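Huckaback is a woven fabric used mostly for hand towels and glass cloths. It is made of cotton, linen or a mix of the two, and its short raised threads help it soak up water. Plain white was the usual color -- patterned borders came later.

The town of Bratcombe was known for the cloth, and at its peak the Wirnia mill ran 40 looms there. Lengths were sold by the yard and hemmed at home. Hotels in Didport bought them in bundles of 12. 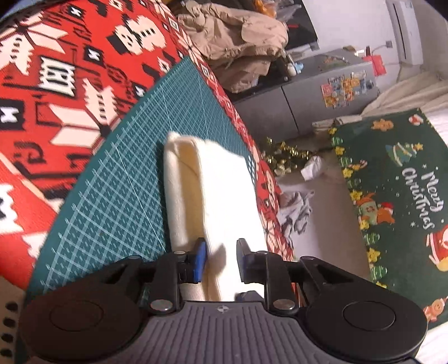 Linen huckaback softens with repeated washing and is often ironed while still damp.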